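Grultedum: a tabletop and shelf collection

README, second release

Grultedum is a collection of pictures and notes about the places where people put down a cup. Coffee tables, desks, the end of a kitchen counter, a windowsill with just enough room for a saucer. We love these places! They fill up without anyone planning them, and they say a lot about how a room gets used. The collection holds 819 pictures, each with a short written note, and this file tells you what is in it, how the notes were written and where we think it falls short.

It started as a side project of Rohani Oei, who was writing a long piece on mugs and found that she kept getting distracted by whatever was behind them. Gopinath Bangera joined to sort out the file naming (badly needed) and Danang Jugah wrote most of the word list.

What's in the folders

tables/ has the main set. A picture belongs in here if a table, desk or counter takes up a good part of it and at least one cup, mug or glass is standing on it.

shelves/ has pictures where the bookshelf or cabinet is the main attraction. These are the ones I keep going back to. People mix books with bottles, boxes, dried flowers, postcards and little figures in ways that no furniture catalog would ever dare, and it nearly always looks good.

notes/ has one plain text file for each picture, with the same name as the picture.

words/ has the word list and a short guide to using it.

A few pictures could sit in either of the first two folders. We keep them in tables/ and add the word "shelf" to the first line of the note, so a search will find them.

How a note is written

Every note has a first line of keywords and then a paragraph in ordinary sentences. The paragraph begins with whatever is standing on the table, moves to the seating, and finishes with the background. We tried it the other way around for a while and the cups kept getting forgotten, which was a bit embarrassing for a collection about cups.

Write down what a thing looks like before you write down what it is. "Small dark brown cup with a lid" is a good start. If you're sure it's a reusable cup, say so. If you can't tell whether there is coffee or tea inside, leave the drink out of the note altogether. Please don't guess! Bernardo Antunes once spent an entire evening taking the word "coffee" out of notes where no one could see any.

Lettering gets copied only when it can be read. A printed name on a box goes in with the spelling as it appears, and if the letters are split over several lines, put a space at each break. A logo too faint to make out is written as "faint logo" and that's plenty. 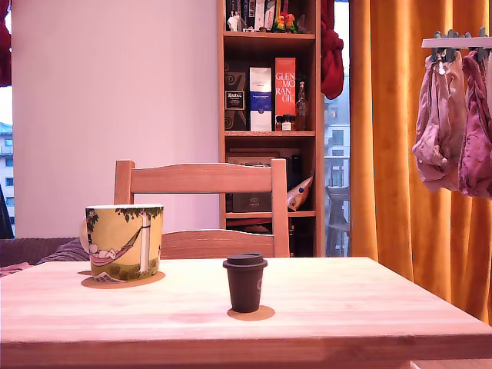 Colors were the hardest part of the word list, and the part we argued over with the most enjoyment. Wood alone took us weeks. We ended up with light, medium and dark, plus the option to add a tone such as pinkish or gray when the surface clearly has one. Upholstery gets up to two color words, so "brownish purple" is fine and "a kind of dusty plum going toward cocoa" has to be trimmed (sorry, Remzi, it was lovely).

Coasters

Coasters have their own section because I asked for one. They are listed separately from the cup that stands on them, with shape and color, and with material only if it is plain to see. A cup on a coaster gets the keyword "coaster" on the first line. So does a bare coaster with nothing on it. Saucers are not coasters. Folded napkins are not coasters either, though we have a keyword for those too.

If you'd like a small, friendly way into the collection, search for "coaster" and "shelf" together and just browse. You get a nice run of living rooms, and you start noticing how often the colors of a mug turn up again in a cushion or on the spine of a book.

Illustrated mugs

Mugs with a picture on them get one extra sentence saying what the picture shows. Keep it to the basics: the figure or animal, what it is doing, the main colors. Part of the drawing is often turned away toward the handle, and the sentence should cover only the side that shows. Rohani has plans for a separate index of mug illustrations, and I can't wait for it.

Changes since the first release

The word list was cut down to 150 words, from a version that had grown wild and included four different terms for a footstool.

Boxes that hold bottles are now called boxes. In the first release they were sometimes called bottles, which was wrong whenever the bottle itself couldn't be seen.

"Ornament" and "figurine" are now separate words. A figurine is a small figure of a person or animal. Everything else decorative is an ornament.

Curtains and windows were added to the background section, at Danang's request. Buildings seen through a window get a short mention but no keyword.

What's missing

We have far too many living rooms and hardly any garages, workshops or balconies. Nearly all the pictures were taken in daylight. Outdoor tables are almost absent, and I would be thrilled to see that change. The notes are in English only, and different writers have different habits: Gopinath is brief, I run on.

Books are recorded as rows and not title by title. A few people have asked for the titles, and we may do it for shelves where the spines are easy to read, but it won't be in the next release.

Fixing a note

Two people read each note before it goes in, and mistakes still slip through. If you find one, open the note file, change the sentence, and add your initials on the last line. Bigger changes, such as a new word for the list, go to Danang first. The next round of additions closes in November.

Remzi Ekinci, for the Grultedum group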